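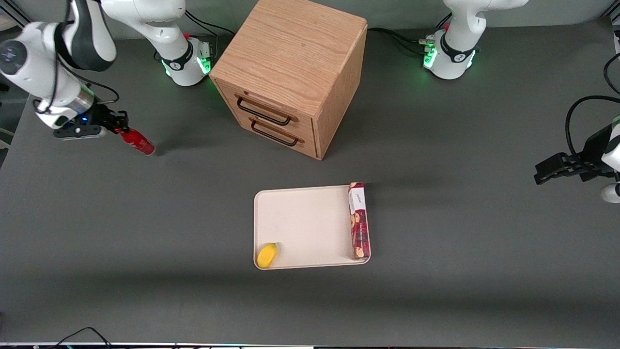
1/ Flerkside Film Festival wrap-up, fashion only. I watched all 9 nights of arrivals on the stream and took notes. The film people can have their own thread.

2/ The opening night carpet was gray this year, and that hurt a lot of pale dresses. Silver went flat against it. The looks that held up were the strong colors: a tomato red column gown, a bottle green suit, and one very good mustard coat worn closed with nothing showing underneath but the shoes.

3/ Julik dressed more people than any other label, and I am still not sold on them. The fabrics are lovely. The fit through the shoulders is not. Three different women spent the whole step-and-repeat pulling their sleeves back up.

4/ The exception was the navy Julik with the square neck on night two. No train, no cape, hair pulled back, small earrings. It fit her like it was made on her. It should have been saved for closing night instead of a short film program that started at four in the afternoon.

5/ Capes. I counted 4 on opening night alone. Two of them were the same cape in different colors. A cape works if you walk quickly, and the line was barely moving, so mostly they hung there like curtains.

6/ Someone asked me whether the black Huang gown was the one from the July couture show. Yes, same gown, but the neckline was raised and the beading was taken off the hem. I liked it better on the runway. The beading gave the skirt some weight, and without it the hem kept flipping up on the stairs.

7/ Huang did much better with the men. The cream dinner jacket with the wide lapel was my favorite menswear of the festival. The pants broke right at the shoe, which hardly anyone is bothering with right now. He wore a plain black bow tie and left it at that.

8/ The rest of the menswear was brooches. Brooch on the lapel, brooch at the collar, brooch where the bow tie should be. I was fine with it two years ago. At this point a pocket square would look daring.

9/ Best jewelry: the long green drop earrings on night five. The festival's own feed said they were on loan and hold nearly 600 stones. She wore them with a high-necked white shirt and black pants, and I thought about that outfit more than any of the gowns.

10/ Worst idea: the sheer gray skirt over bike shorts. The top half was a nicely cut jacket. I would have liked to see the jacket with its matching pants, which exist, because they were in the lookbook.

11/ Shoes. A lot of platforms, a lot of dresses hemmed for a different heel. If you change the shoe, the hem has to change too. There was a beautiful plum satin dress on night six that dragged the entire way, and by the time she got to the doors the bottom two inches were dusty.

12/ Correction to my post from the other night: the yellow dress was by Oveston, not Julik. Thanks to the people who wrote in. It makes more sense now, as Oveston always does that folded bow at the hip. You can buy the shorter version for $4,000 if you have somewhere to wear it.

13/ Closing night was quieter. Lots of black velvet, which reads as nothing on camera unless the lighting is very good, and it wasn't. The one I would pick out is the dark brown velvet with long sleeves and a low back. She turned around for the photographers, so we did get to see it.

14/ Hair was mostly slicked down or in a low bun. I would have liked more curls. The best hair was the short bob with the side part on night three, worn with a pink satin dress that I otherwise did not care for.

15/ My top three, in order: Huang cream jacket, white shirt with the green earrings, Julik navy. The brown velvet is fourth. I moved it up and down a few times and that is where it stayed.

16/ Replies are open if you think I missed a look. Please include the night so I can find it on the stream.

Posted November 21, 2024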